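The accordion came in a banana box. No case, no straps, two bass buttons gone and a smell of shed. Linnea Brekke paid $354 for it at a clearing sale and drove it home on the passenger seat with the belt done up.

"I couldn't play a note on it," she says. "I'd done maybe four years of piano as a kid, hated the exams, quit. I was forty-six. I just thought, that's a lot of reeds for the money."

That was the start of it. She has since written a memoir about learning the thing, The Left Hand in the Dark, out with the small press Kummont, and it's sold well enough for a second printing. 800 copies first go. More this time, she won't say how many.

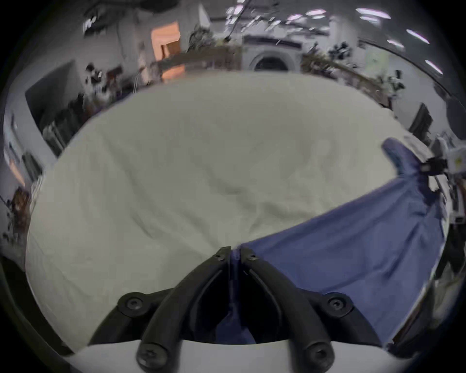
Words: Staff writer, Books & Music
Posted 5 January 2023

We talk over the phone, twice, becuase the first call drops out near Ballarat. She's on her way back from a lesson. Still has them, every second week, with a teacher she calls only Drakos in the book and only Drakos in conversation.

Why no first name?

"He asked me not to. He said, put the surname, people will think I'm a removalist." She laughs. "He's very private. He read the whole manuscript and had one note, which was that I'd got the fingering wrong in chapter five. I had."

The book isn't a how-to. It's not much of a redemption story either. Brekke is funny on how bad she was and for how long. There's a chapter on bellows alone, thirty pages, and I'd have read more. Her argument is that pianists make poor beginners on the accordion. They think the right hand is the instrument.

"You come in cocky. You can see the keys, you know where C is. And then he says, right, now breathe. And I'd be holding my own breath and pumping away like I was blowing up a lilo. The sound starts when you change direction. I didn't hear that for a year. I'd play a phrase and there'd be this great hiccup in the middle and I honestly thought it was the box."

Was it ever the box?

"Oh, a bit. It was a terrible box."

She replaced it eventually. The replacement takes up the middle of the book, a trip to Finland to see a maker's workshop called Korkusetti, where she'd been told there was a second-hand 96-bass going. There was. It had been sold the week before she landed.

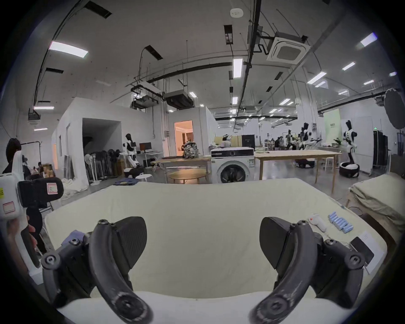

"So I had nine days and no accordion," she says. "And they felt bad for me, so they let me sit in the back and listen to the tuner. Nine days of a man filing reeds. One reed, then the next one, then back to the first one. I filled two notebooks. My editor wanted all of that cut and I wouldn't."

Good call. It's the best stretch of the thing. She writes about beating — two reeds set slightly apart so the note shimmers — without once sounding like a manual. How wide to set it is a matter of taste and, by her account, of family feuds. Dry tuning for the serious people. Wet for the dances. The tuner had opinions on both and a sister-in-law he no longer spoke to.

The one she plays now came from closer to home. A 72-bass, red, a dealer in Adelaide, $2,505 with the straps thrown in. She nearly didn't put the price in the book.

"People are weird about money and instruments. They'll tell you what they paid for a car. But I wanted someone reading it to know what it costs to do this badly. And I did it badly for ages. I was thirty bucks a week in lessons before I could get through a waltz."

The waltz gets its own chapter too. It's by Sisis, a trio she follows around the folk festivals, and she learnt it off a recording by slowing it down until it sounded, she says, like cattle. She finally played it in front of people in August, in a hall, second on the bill after a spoon player.

How did it go?

"I stopped in the middle. Total blank. And a bloke up the front hummed the next bar at me and I picked it up and kept going. I've no idea who he was. I looked for him after, at the urn."

She is wary of the late-starter label. Gets asked onto panels about it. Tends to say no.

"They want me to tell everyone it's never too late, and it is a bit late! My hands are what they are. I won't ever play some of that repertoire, Drakos has told me so to my face. I'm fine with it. I like the practising. I'd rather practise than perform, most days, and I don't think I got that across in the book as well as I could of."

What's next is not another memoir. She's collecting dance tunes from older players around western Victoria, most of it never written down. Kitchen table recordings, kettle going in the background. Kummont has seen a sample chapter. 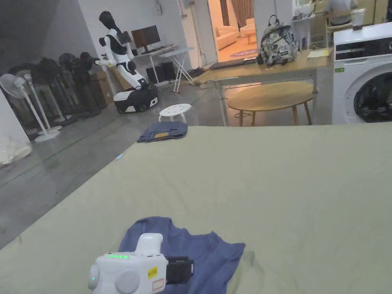 Does she think a complete beginner is better off starting on a piano accordion or a button one?

"Whichever one your teacher plays. I had the keys from being a kid so that decided it for me, but if I'd walked in with nothing I'd have gone buttons, they're smaller and the stretches are easier. Just don't buy one out of a shed. Get somebody to play it for you first, every note, in and out. In and out are different reeds, so you check both."

The red one lives on a chair in her front room, out of the sun. The banana box one she kept. Drakos has had it apart for spares and she's hoping to get the grille back off him for the wall.

The Left Hand in the Dark is out now through Kummont, paperback.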